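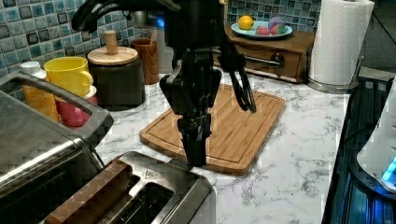

Vol. 10, No. 2

January | By Bastian Kasten

Search the site Go

Skotville pulled off a thriller against Brarkero, chasing down 197 to win by two wickets in front of a crowd of 500 at Rirenley. What a finish! Captain Reuter came in with the top order gone and the rate climbing, and hit the ball harder than anyone has at this ground all season – the last six cleared the sightscreen. Brarkero bowled beautifully early on and will wonder how it got away. The return match is next month, and it can't come soon enough.

Get our cricket newsletter Sign up

We use cookies Accept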